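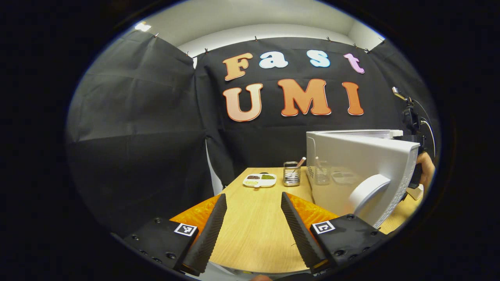
*Three compartments: dark brown beans, green mung beans and pale yellow grains.*

## The table and the curtain room

This page is about the small room in Grolleck where we prepare our table settings. The page was last changed on March 12, 2024. I began it in September, when the table was new for us and I did not yet know how much I would like its color. The wood is light and has a fine grain, and small things look good on it.

The divided plate is the thing visitors ask me about most. I buy the beans at Allcombe, in the shop near the station, and I keep them in jars at home. For one plate I take 30 grams of each kind. It is not much, but the compartments are not deep and I do not like when the beans jump over to the neighbors.

Next to the plate is the metal mesh holder with a spoon in it. The handle has a pinkish copper color, and I am still looking for a fork that goes well with it. On the right side is the big white appliance with the round knob. It is heavy to move, so I turn it a little and put the glass in the space beside it.

The curtains are black on three sides and hang from small clips. My advice if you want to hang the same: buy 10 clips at the minimum, and start with the corners. The puffy letters came later. I like the light blue ones best, and the orange "M" is second.

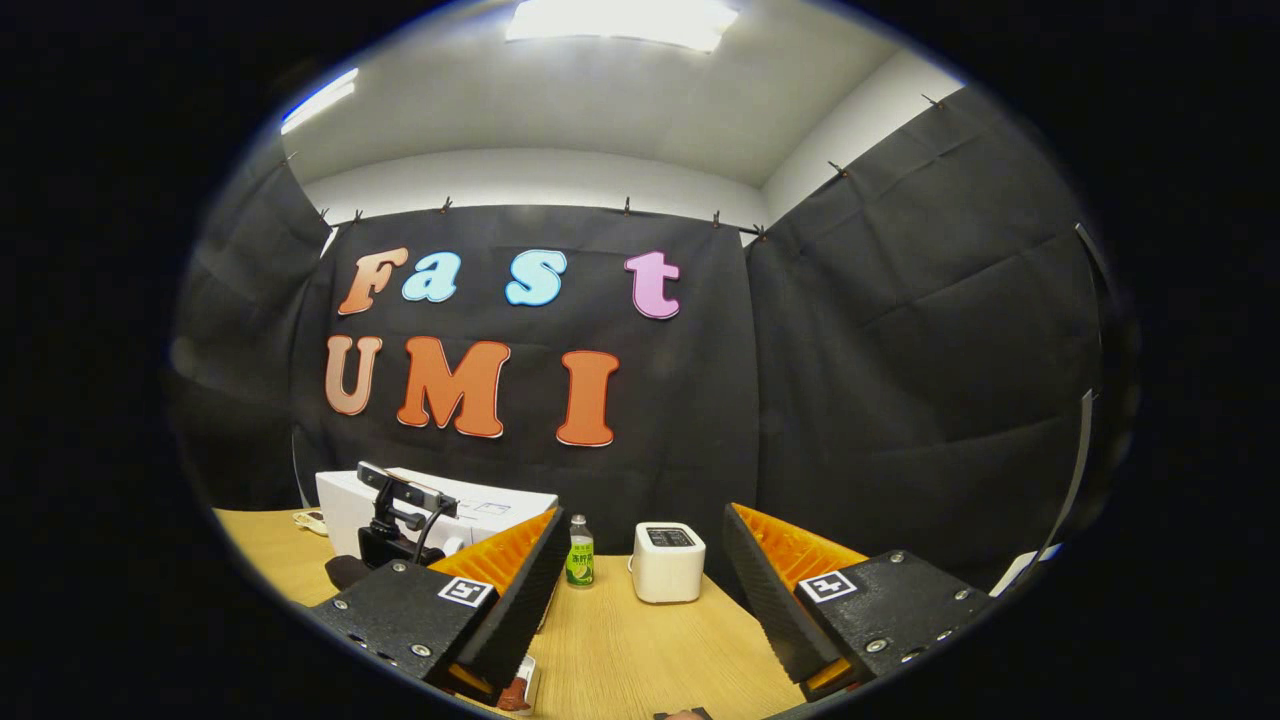
## Visiting and other pages

The room can be seen by appointment. Please write 3 days before, and come by the side door. The pictures of the Tivar shelves are on their own page, which I am still sorting.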